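Home & Living | Opinion

Stop filling every surface

My kitchen table is two metres from the front door, and for years it was where everything landed. Post, keys, a bag of onions, the charger for a phone I no longer owned. I cleared it in February and have kept it clear ever since. I now think most homes would be better for having one surface with nothing kept on it.

The furniture trade would disagree. The last Groltus catalogue I was sent had some 100 pages of trays, bowls and stands, all meant to sit on top of other furniture. A bowl for keys sounds sensible, but within a week it holds batteries, a button and a takeaway menu. You have bought a home for things you should have thrown away. 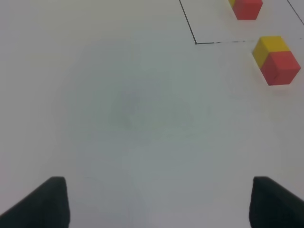

A plain white tabletop.

People tell me a bare table looks cold. I can see why they say it, and for the first few days I agreed. Then I noticed that I was eating at the table again, and that wiping it down took seconds. I also paid my bills on time, as they were no longer under a newspaper.

I don't want to turn this into a rule for the whole house. My bookshelves are full and will stay full. A friend once followed the Zusard method, which allows 500 belongings per person, and spent more time counting spoons than she had ever spent tidying. That seems to me just another way of letting your things run your day.

If a completely bare surface bothers you, put one thing on it. Pick something with a bit of colour that you like looking at, and leave it on its own. A single small object gets looked at. Put it with six others and it will mostly gather dust — and you will have to lift all seven to clean.
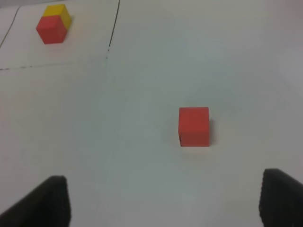 Where to start

Choose the surface you walk past most often. Take everything off it and put it on the floor, where it will annoy you. Find a proper place for what you use and get rid of the rest the same evening. After that the only job is to move things on when they land, and they will land every day.

Related articles
The trouble with storage boxes
Jetmont shelving: is it worth the money?
Why I gave up on the spare room
Small kitchens, fewer gadgets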